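Tekdale two-finger gripper trials (simulated) 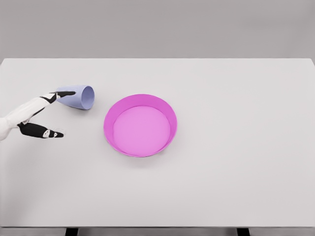

Sim view, cup on its side, gripper open.

Episodes recorded while comparing two controllers on the same simulated hand. The set has 2758 episodes, 1942 with the Mitard controller and the rest with our own. Each runs up to 40 seconds.

Known issue: the Mitard runs from March log finger angles in degrees – convert before mixing.

Controller configs: Canan Işık. Questions about the logs go to Ferhat Kozan.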